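4. Setting up the picture

Read section 3 first if the monitor is not yet fixed to its stand or wall bracket. The steps in this section apply to the Hiebert 901 and to the 901 supplied in the Unmont desk kit. The menus are the same on both.

4.1 Before you start

Switch the monitor on and leave it running for half an hour. Colours and brightness drift while the panel warms up, and settings made too early will need doing again.

Set the room lighting as you will normally have it. Draw the blinds if direct sun falls on the screen. Turn off any night mode or blue light filter on the computer as well as on the monitor.

Caution: Do not clean the panel while it is switched on. Use a dry cloth only. Glass sprays can run down behind the lower edge and damage the buttons.

4.2 Choosing the input

1. Press the Menu button on the back right of the monitor.
2. Move down to Input and press OK.
3. Choose the socket your cable is plugged into. HDMI 2 is the lower of the HDMI sockets.
4. Press Menu to close the list.

If the screen says No Signal, check that the cable is pushed fully home at both ends, then restart the computer with the monitor already on.

4.3 Brightness and contrast

1. Open Menu, then Picture.
2. Set Mode to Standard. The other modes lock some of the sliders.
3. Set Contrast to 70 and leave it there for now.
4. Open a picture with both dark and mid tones. Anything you know well will do, rendered or photographed.
5. Lower Brightness until the darkest parts start to run together.
6. Raise it again a step at a time until you can tell one dark part from the next.

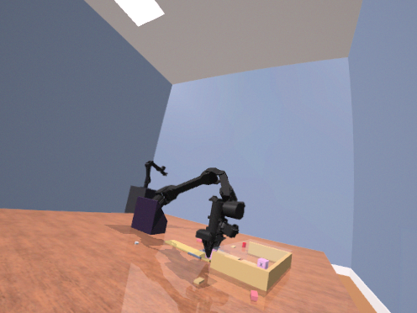 Fig. 7 Rendered scene with black arms and a wooden tabletop

7. Check a white page, such as an empty document. If it is tiring to look at, lower Contrast by five and repeat steps 5 and 6.

Note: Dynamic Contrast must be off. With it on, the backlight changes with the picture and the steps above will not give a steady result.

4.4 Colour

The factory setting, Warm 2, suits most rooms. Choose Cool only if you need to match an older screen next to it.

To set the colour by hand:

1. Open Menu, then Colour, then User.
2. Leave Green at its starting value.
3. Adjust Red and Blue in small steps until a plain grey background shows no tint.
4. Choose Save and pick a memory slot.

Saved slots are kept when the power is off – they are lost only if you run Factory Reset (section 7).

4.5 Using two monitors

Set up the first monitor completely, then copy its values to the second. Small differences between panels are normal, so judge by eye afterwards and correct the second one only. Place both at the same height and angle. A panel tilted back a little further can look paler even with the same settings.

Note: On monitors made before July the Colour menu is called Tone. Everything in it works in the same way.

4.6 If the picture still looks wrong

Text has coloured edges: set Sharpness to the middle value.
Picture does not fill the screen: open Menu, then Size, and choose Full.
Screen flickers: try the cable supplied in the box.

Revised 20/09/2019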